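# Trurum bay shelving, yellow

Shelving is a dull thing to buy and a worse thing to buy twice. The Trurum is the bay we sell to people who have already bought the other kind.

It comes in yellow. We asked Detusden, who make it, about grey, and were told that grey was under consideration. That was in February, and not this February.

**What you get**

- One bay, 4 shelves
- 10 shelf clips, of which you'll use eight and lose two
- 2 wall brackets
- Instructions, mostly drawings

Each shelf moves up or down by one slot at a time. Do this with the shelf unloaded. We mention it on account of a customer in Ballarat, who is fine, and whose paint tins were not.

**Putting it together**

Allow an hour for the first bay. Start at the bottom, get the feet level, and leave the wall brackets until the whole thing is standing where you want it. A rubber mallet is the right tool. A claw hammer is the tool everybody uses, and the colour chips accordingly - touch-up pens are sold separately.

If the floor slopes, and garage floors do, order the Fideo levelling feet. They screw in from underneath and will save you folding up bits of cereal box.

**Storing awkward things**

Boxes are easy. The trouble starts with covers, housings, mudguards and anything else with a curve in it, none of which stack and all of which slide. Take out a shelf and stand them upright, or add the Đàm divider set and give each one a slot. Labels help too, provided you can still read your own writing by spring.
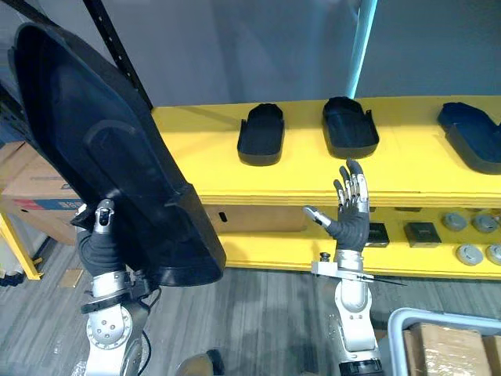 *Large black part, yellow shelving behind.*

**Delivery and returns**

Bays go out flat in one long carton that won't fit in a hatchback, whatever the driver of the hatchback says. Orders of more than 10 bays travel by pallet, so please tell us if your driveway has opinions about trucks.

Returns are accepted unbuilt and in the original carton. For anything odd, including corners, ask for Efthymia Nikolaidis at the trade counter. She has heard about the grey.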